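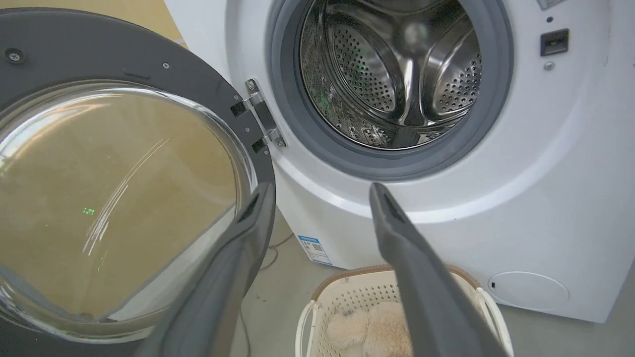 Delali Tetteh

Laundry Assistant, Villadex Residence
Part time, 30 hours a week
Start: end of May, or sooner if you are free

Villadex is a furnished apartment building with 216 units. Most of our residents stay between a few weeks and a year. They bring their own clothes and we supply the sheets, towels, bath mats, kitchen towels and blankets. All of that is washed in the building, in a laundry room on the lower level, and we are looking for a person to join the team that runs it.

I manage the laundry and housekeeping side and I wrote this ad myself. Please read it through to the end before applying. The instructions for applying are at the bottom and they are short.

The room

There are 9 front-loading washers in the laundry room, with dryers on the opposite wall and a long folding table down the middle. The shelves for clean linen are in a separate room next door. Dirty linen comes in through one door and clean linen goes out through the other, and we keep it that way even on slow days. There are no windows. The ventilation is good, but the room gets warm in the afternoon when all the dryers are going, and you should know that before you apply.

The washers are household size. We looked at bigger commercial machines when the building was refitted and decided against them. Small machines mean more loading and unloading, but one bad load only spoils one load, and when a washer is down the others carry on.

What you will do

You will sort linen as it comes down from the floors. Sheets and pillowcases go in one bin, towels and bath mats in another, kitchen towels in a third. Anything stained goes in the blue tub and is treated before it is washed. Check pillowcases by turning them inside out. We find earbuds, socks, phone chargers and once a passport.

You will load and run the washers. Before each load, open the door all the way and look in the drum. Run a hand around the inside, including behind the lifter paddle, where small items like baby socks get stuck. Feel around the fold of the rubber gasket too. Hairpins and coins end up there, and a hairpin can put a hole in a fitted sheet. Then load loosely. A drum packed to the top will spin, but the towels come out gray and stiff and have to be done again.

When closing a door, check that no fabric is lying over the gasket and that the latch goes cleanly into the slot on the front of the machine. If it doesn't catch, stop and look. Do not lean on the door or push it with your knee. The hinge is the part that suffers when people do this, and a door that has dropped a little on its hinge won't line up with the lock anymore.

You will dry, fold and shelve. Sheets are folded by size and banded in sets. We have a folding guide on the wall with drawings. It takes most people a week or two to fold a fitted sheet the way we like it, and we do not mind waiting.

You will mend small things. This means a loose hem or a missing button on a blanket cover. There is a sewing machine, and if you can't use one we will show you. Linen that is past mending is written off in the book and cut up for cleaning cloths.

You will clean the machines. This is a real part of the job and it has its own time on the schedule, the last 30 minutes of every shift:

– Wipe the gray rubber gasket all the way around, pulling back the fold as you go.
– Wipe both sides of the door glass and the plastic ring around it.
– Pull out the detergent drawer and rinse it.
– Wipe down the white front panel, with special care around the door lock. Use a damp cloth there, never a spray.
– Clean the lint screens in the dryers.
– Leave every washer door open overnight.

The last one matters most. Closed doors trap moisture, and the smell that follows gets into the towels. We had a bad spell with this two winters ago and it took a lot of hot empty cycles to get rid of it.

Once a week each washer gets a maintenance cycle with nothing in it, and the drain filter is emptied. You will do this in pairs until you are comfortable doing it alone. There will be some water on the floor. We provide a tray, a mop and gloves.

What you will not do

You will not clean apartments. Housekeeping is a separate team and has its own openings from time to time. You will not handle residents' private laundry either. They have their own machines on the second floor and are responsible for those loads themselves. If a resident comes down and asks you to run a load for them, send them up to the front desk.

You will not repair machines. Repairs are done by Niall Chisholm from our maintenance office. If a washer shows an error code, leaks, or makes a noise it did not make yesterday, you turn it off, hang the red tag on it and tell him. Please do not take any screws out, even if you know what you are doing. Niall keeps a record for each machine and needs to know what has been touched.

Hours and pay

Shifts start early. The first load goes on at 7 a.m. and the early shift ends at 1 p.m. The late shift is noon to 6 p.m., with an hour of overlap for lunch cover and handing over. You would work five shifts a week, and the rota is posted two weeks ahead. Swaps between colleagues are fine as long as they are written on the board. Everybody works some weekends.

Pay is hourly, on the building's standard scale, with a higher rate on public holidays. I will tell you the exact figure for your experience on the phone before you come in for an interview, so that you don't make the trip for nothing. Paid leave and sick leave start from the first day. There is a bus stop across the street and a locked bike room. We have no staff parking.

We provide work shirts, an apron, gloves and one pair of closed non-slip shoes a year. Your work clothes can be washed here at the end of the shift.

Who we are looking for

You do not need laundry experience. Of the people working here now, one came from a bakery, one from a school kitchen, and I came from a hotel front desk. We can teach the work. These are the things we can't do without:

– You can stand for most of a shift and bend down to floor-level machines many times a day.
– You can lift a basket of wet towels from a washer into a cart. We use carts with a raised base, so the lift is short, but it is heavy.
– You can read labels and simple written instructions in English. The detergent and stain treatment sheets are in English only.
– You are on time. The late shift can't leave until the linen for the evening is up.
– You can work with detergents. We use an unscented one, but if you have a skin condition or asthma, please talk to me before applying and we will go through the product sheets together.

It would help if you have worked with linen, textiles or in a kitchen, and if you have basic sewing skills. Neither is required.

The work is repetitive. Some people find this restful and others can't stand it. You can listen to the radio, and the team takes turns picking the station. The busiest days are at the end of the month when leases turn over, and on those days there is not much talking and everyone helps fold, me included.

The first weeks

For the first two weeks you will be on the early shift with me. The first days are sorting and folding only. After that you will start on the washers, one machine at a time, beginning with loading, then programs, then stain treatment. You will get a small notebook with our program list, and I suggest writing in it. The buttons make sense after a while, but the sheets program and the mixed program are easy to confuse and they run at different temperatures.

There is a trial period of one month. At the end we sit down and talk about how it has gone, from both sides.

How to apply

Write a few lines about yourself and leave them in an envelope at the front desk, marked "Laundry", or use the contact form on the Villadex website and choose "Jobs" from the list. Tell us:

– your name and a phone number
– which shift you would prefer, early or late, or if you can do both
– when you could start
– what work you have done before, paid or unpaid

A resume is welcome but you don't need one. No photo, please, and no certificates at this stage. I call everyone who applies, usually in the early afternoon between shifts. If you can't answer the phone at work, write down a better time.

Interviews take place in the building and last less than an hour. You will see the laundry room and meet whoever is on shift, and we will ask you to fold a few towels with us. You will not be graded on the towels. It is easier to talk with something in your hands, and you will get an idea of the height of the table and the noise of the room.

If you need a chair during the interview, step-free access or an interpreter, say so when you apply. The elevator goes down to the laundry level.

The position stays open until it is filled. When it is, this page will be taken down.

Posted 2 May 2022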